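Durnow River Campaign Kit: a review after three evenings

I bought this kit in May for our history circle. We are a small group, and most of us grew up far from the United States, so the war on the American rivers was new for us. At school I learned the names of two or three land battles and nothing about gunboats. The Durnow kit promises to teach the fight for the lower rivers with maps, counters and copies of documents. It is sold as a study tool and also as a game, and I will try to judge it as both.

What you get

Inside the box there is one large map in two halves, a book of 112 pages, a deck of order cards, and two sheets of cardboard counters. The counters show steamers, ironclads, mortar boats, forts and columns of infantry. My copy was complete, but one sheet was printed a little to the left, and because of this several forts have their name cut on one side. It does not disturb the play, only the eye.

The map is the best part. It follows the river with all its bends, and the depth of the channel is marked by season. This I have not seen in other kits. In low water the heavy boats cannot pass certain points, and the player who forgets it will lose a month waiting. When I read later about the real campaigns, I found that officers wrote about the water level in nearly every letter, so the designers did their homework.

The map has one defect. The two halves do not lie flat at the join, and the counters slide into the valley between them. I put a sheet of clear plastic on top and the problem was solved, but the price of the kit should include a better paper.

The book

The first half of the book tells the history and the second half gives the rules. I would prefer two separate books, for while one person is checking a rule, the others cannot read about the fort they are attacking.

The historical text is clear and calm. It explains why both sides wanted the river, how goods moved on it before the war, and what happened to the towns on the banks when the traffic stopped. There is a good chapter about the pilots. Many of them had worked on the river in peace, and a captain without a local pilot was almost blind. There is also a chapter about the enslaved people who escaped to the boats, and who gave information about roads and batteries. Some of the men later served on board. I was glad to find it in the main text and not in a small box at the end.

The rules are less good. The same thing is called "support" on page 9 and "cover" on page 17, and we lost much of our first evening on this question. Wálter Londoño, who reads rules for pleasure, made us a sheet with corrected words, and after that we played without a stop. Durnow should print such a sheet and put it in the box.

How it plays

Each turn is one month. You choose your orders in secret, then both sides show them together. Supply is counted in coal and in flour, and coal is what hurts. A fleet far from its base becomes weak very quickly, even if no one shoots at it. The Confederate player has few boats, but he can move guns by land, and a battery on a high bank can close the river for several turns. In our second game Nomvula Jacobs held one bend for the whole summer with three batteries and very bad infantry.

The combat uses cards and no dice. I like this, though it has a cost. After some games you know which cards are still in the deck, and you can wait for the weak ones. A real commander did not have this knowledge. The book proposes to remove 8 cards at the start without looking at them, and I recommend to do it always, also with beginners. 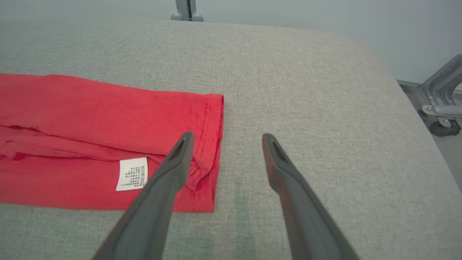 Bongani Modise: I must disagree about the cards. We play without removing any, and I think the counting is fair, for a commander had scouts and newspapers and could guess when the enemy was tired. My complaint is different. The blockade at sea is only one number on the edge of the map, and it goes up each turn whatever you do. For a war where the ports mattered so much, this is too simple.

He is right about the blockade. The number rises by itself, the Confederate player receives less and less, and nobody makes a decision. The publisher Vandico has an older kit with a full sea map, where blockade runners are moved one by one, and it is very interesting but it takes a whole weekend. I understand why Durnow left it out. Still, two or three order cards for the coast would have been enough.

The documents

There are nine copies of documents in a paper folder: letters, a coal receipt, a page from a ship's log, a list of prices from a river town. They are printed on thick paper and you can read the handwriting with some patience. Each one has a typed version on the back. For me, as a person who learned English late, the typed version was a great help, because the old handwriting joins letters in ways I could not guess.

The price list started the longest conversation of the three evenings. Hernán Urrego compared the price of salt at the top of the page and at the bottom, and we left the game on the table and talked until very late.

For whom

I would give it to a history club, or to a teacher with older students and a free afternoon. For two people who want only a fast game it is too heavy. For solo play there is one page of rules, and I tried them once — they work, but the secret orders lose their sense.

My rating is four of five. I take the point away for the rules and the fold in the map. A second kit, about the eastern rivers, is announced on the back of the book, and I plan to buy it when it comes out.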